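# Washing a fabric sofa cover at home

Updated 5/28/23

This guide covers removable covers on fabric sofas, the kind with a zipper along the back or underside of each cushion. It was written with the Prostby two-seater in mind, but the steps are the same for most sofas with zip-off covers. If yours are sewn or stapled on, skip to the last section.

Set aside most of a day. The washing itself is short, but the covers need a long time to air dry.

## Check the label first

Look inside the zipper for the care label. A tub with a number in it means the cover can be machine washed, and the number is the highest water temperature in Celsius. A crossed-out tub means no washing at all. A circle with a letter in it means dry cleaning.

If the label has been cut out, test a hidden spot. Dab it with cool water and a drop of detergent, wait until it dries, and look for a ring or a color change. Any change means you should take the covers to a cleaner.

## Clear and vacuum

Take everything off the sofa, including throws and loose cushions. Vacuum both sides of each seat cushion with the brush attachment, then do the gaps along the arms and back. Crumbs and pet hair left on a cover turn into wet clumps in the machine.

Treat stains now. I use Pukura gel on grease and plain dish soap on food. Leave it for 5 minutes and blot with a white cloth. Don't scrub, as this roughs up the weave.

Keep clothes that might bleed color off the sofa while the fabric is damp - red and dark blue are the worst. The same goes for the wash. Covers get their own load.
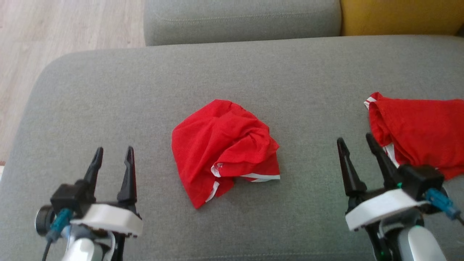

## Wash

1. Unzip the covers and ease the foam out from one end. Mark the foam with chalk so you know which cushion goes where.
2. Close the zippers and turn the covers inside out.
3. Load no more than 4 covers at a time. They get heavy when wet, and a packed drum won't rinse well.
4. Use a cold or cool cycle, a mild liquid detergent, and a low spin. No bleach or fabric softener.
5. Run a second rinse if the water still looks soapy.

## Dry and refit

Hang the covers over two lines or a wide rack, away from direct sun. Pull the seams straight by hand while they are wet. In February mine took until the next morning, even with a fan on them.

Put them back on when they are very slightly damp at the seams. They stretch over the foam more easily that way. Leave the cushions standing on edge until they are fully dry.

## If the covers don't come off

Vacuum well, then use a spray upholstery cleaner. Lesine and Jacobs both make one, and I got the same result from each. Work on one cushion at a time, wipe with a barely damp cloth, and keep a window open until the fabric is dry.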